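About Wondent

Wondent is a home organizing and household inventory company based in Rovamthorpe. We sort, pack, label and list the contents of houses and apartments for people who are moving, downsizing, or dealing with a home that belonged to someone else. We also teach short evening classes on the same work.

The company started as a packing service for a single moving firm. Customers kept asking the packers to stay a little longer and help decide what should go at all, and after two years that part of the work had outgrown the packing. We took the name Wondent when we moved into our present office above the old Chauhan dry goods store, and we have been there since.

What we do

Most jobs begin with a visit. One of our organizers walks through the home with you, asks which rooms matter most, and writes up a plan with a fixed price. Nothing is moved on that first visit and there is no charge for it. If you decide to go ahead, we usually start two to three weeks later, although spring fills up early and you may wait longer.

We work one surface at a time. Items from a drawer or closet are brought to a table and grouped, and you tell us what stays. Small household goods take the most time. A sofa is one decision, but a kitchen drawer can hold a hundred, and people are often surprised by how much of the bill comes from tape, batteries, brushes and cords.

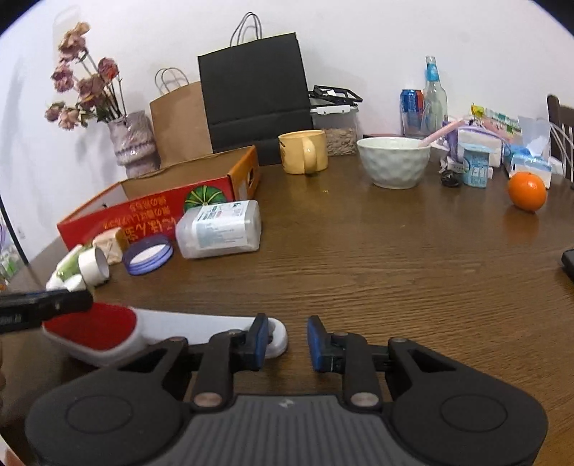
Rolls of tape and a lint brush on a round table.

Things you keep are boxed by room and entered on a list. Each box gets a number, and you receive the list on paper and by email. Things you don't keep are divided into donation, recycling and trash. We deliver donations ourselves within the county and give you the receipts. We do not buy, sell or appraise anything, and our staff may not accept items from a customer's home, even when offered.

Who we work for

About half of our customers are families moving within the Rovamthorpe area. The rest are older people going to a smaller place, executors, and landlords who need a furnished unit listed before a new tenant arrives. Last year we completed 205 jobs. The smallest was one hall closet. The largest was a farmhouse near Vallden that had been lived in by the same family for 97 years, and the finished inventory ran to 42 pages.

We also take on small offices and church halls. We don't handle commercial warehouses, hazardous materials, or homes where there is an active pest problem. If we can't take a job we will tell you on the first visit and give you the name of a company that can.

Sentimental and small items

Keepsakes are handled separately. Small bags, key rings, jewelry boxes, letters and photographs go into a tray that stays in the room with you, and we come back to it at the end of the day. You don't have to decide about any of it during the job. Many customers keep the whole tray and go through it months later, which is fine with us. 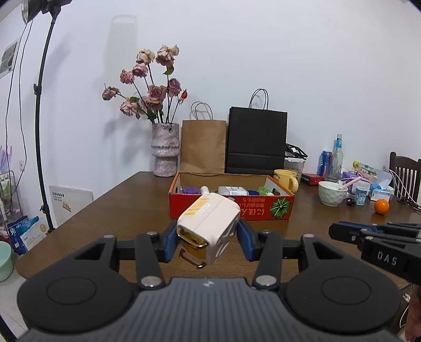 Classes

We run classes from September through May in our ground floor room. Each one lasts two hours, starts at 6:30 p.m. and is limited to 12 people. Current subjects are packing a kitchen, making a home inventory for insurance, and sorting paper. The fee includes a printed workbook and a set of labels. Used cartons from grocery stores are fine for practice, so bring one if you have it.
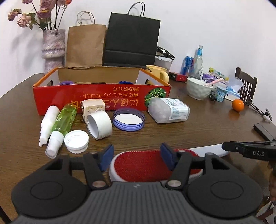
Page last updated: January

Prices and coverage

We charge by the half day, with two organizers on every job. A typical two-bedroom apartment comes to $700, including boxes and the written list. Travel is free inside Rovamthorpe and Vallden. Outside those towns we add mileage, and the amount is shown in your plan before you sign.

Our organizers are employees, paid by the hour and insured by the company. To arrange a first visit, call the office between 8 a.m. and 4 p.m. or use the form on the contact page.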